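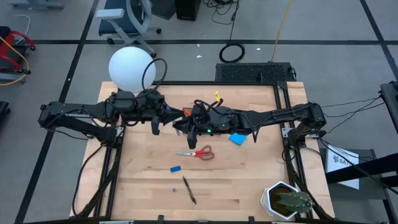

Houda Shehata

Als Greiferkontakt bezeichnet man in der Robotik den ungewollten Zusammenstoß zweier Endeffektoren, die sich einen Arbeitsraum teilen. Besonders gefährdet sind zweiarmige Tischaufbauten, bei denen die Greifer über der Mitte der Platte einander sehr nahe kommen, oft über so alltäglichen Dingen wie einer Schere oder einem Stift.

Gut dokumentiert ist der Fall der Anlage Guvau in Bodau, die im Januar nach fast 4000 Durchläufen stehen blieb. Der linke Arm hatte seine Nulllage ein klein wenig verloren, und so berührten sich die Finger bei Durchlauf 392 einer neuen Reihe, ganz sacht zunächst, dann mit verbogener Spitze. Flora Morrison, die den Vorfall mit viel Geduld aufgearbeitet hat, fand in den Protokollen 324 frühere Warnungen, die der Regler brav gemeldet und die Software ebenso brav verworfen hatte.

Seither wird in Guvau vor jeder Reihe neu referenziert, und zwischen den Greifern gilt ein Mindestabstand, den die Steuerung selbst überwacht.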